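Dish rack

Print this page | E-mail this article

A dish rack (also dish drainer, draining rack or, in my gran's house, just "the drainer") is an open frame in which washed crockery stands while the water runs off it. I've been looking after this entry for a good while now and it has grown a lot longer than I meant it to, mostly because people keep writing to me about bowls. More on bowls further down!

The basic pattern

Most racks you'll meet are a wire basket with a grid for a floor. Out of the floor come the tines, which are the upright prongs that hold plates on edge. Some racks have one row of tines, some have two, and in a few older ones the rows are set so close that only saucers will go in (I own one of these and use it for post). The sides can all be the same height, or one can stand taller so that big plates have something to lean on.

Feet vary more than you'd think. Plain bent wire is the cheapest and scratches worktops. Rubber caps are kinder but they fall off and roll under the cooker. A few racks have small wheels underneath, which I used to think was silly until I had to drag a full one out of the way of a boiling pan.

Materials

Bare steel rusts at the joints first, where the wires cross. Coated wire lasts well until the coating splits, usually at the tip of a tine, and then it goes quickly. Wooden racks are lovely to look at and need proper drying out themselves. Plastic ones I find hard to love, though they're quiet, and if you wash up late at night in a small flat that counts for a lot.

The Skiltetti pattern

Esko Mustonen, who mended and sold kitchen wirework from his shop in Grultance, drew up the rack that collectors call the Skiltetti. It was sold through the Heiskanen catalogue as item 1409, and the first batch was 400 racks, of which 489 were somehow invoiced – the paperwork survives and I've never got to the bottom of it. The Skiltetti had its tines leaning slightly back instead of straight up, and Mustonen's sales leaflet claimed this was "for soup plates and the deeper sort of bowl". A later version under the Fastent name went back to straight tines and is much easier to find. If you're offered one with the leaflet, do please drop me a line.

Racks and bowls

Now for the bowls. A plate is easy, it goes between 2 tines and stays there. A bowl is round the wrong way for nearly everything in the rack, so you have a choice. You can turn it fully upside down on the grid, which takes up a lot of floor and can leave a ring of water inside the foot (the raised circle on the base). Or you can tip it on its side and let it lean on the wires, which lets the foot drain and fits more in, but one knock and the whole row shuffles along.

I mix the two. Bigger bowls go in first, towards the back, and smaller ones get tucked where they'll sit. Patterned bowls from different sets never nest quite the same way, so a rack that takes a matching set neatly can look hopeless with odd ones, and it's still perfectly good draining. Stack them again only when the foot rings are dry, as that's where the last drops hide.

A grey wire rack on wheels, and patterned bowls: 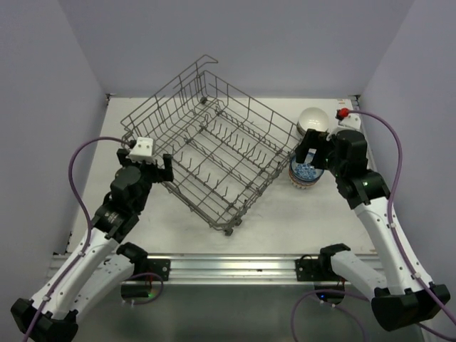
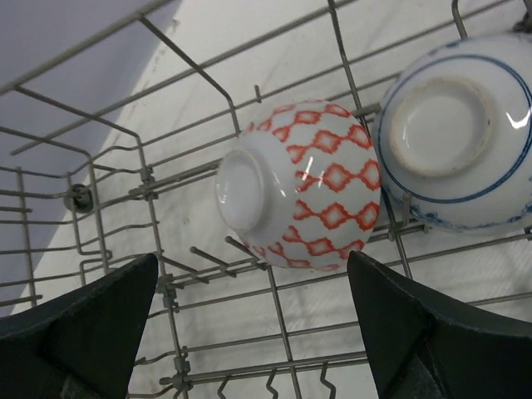
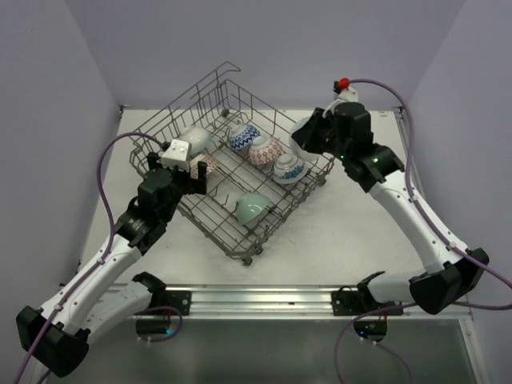 Cleaning

The rack itself gets forgotten, and in a hard water area it goes chalky in no time. I give mine a soak in warm water and white vinegar, then go along the crossings with an old toothbrush. Wheels, if you have them, pick up all sorts of fluff and want pulling clear with a pin. Rust spots on steel can be rubbed back with a ball of kitchen foil. That works on bare wire only – on coated wire it just makes the split bigger.

If there's a tray underneath, tip it out every day. I know, I know, but they do go slimy, and a sloping tray that empties into the sink is worth the extra money if you're buying new.

See also: Plate rack; Draining board; Tea towel; Wirework (domestic)

Last changed 6/20/24. I've corrected the Heiskanen item number, which I'd had wrong since November, and taken out the paragraph on cutlery baskets, which is getting a page to itself.

Print this page | E-mail this article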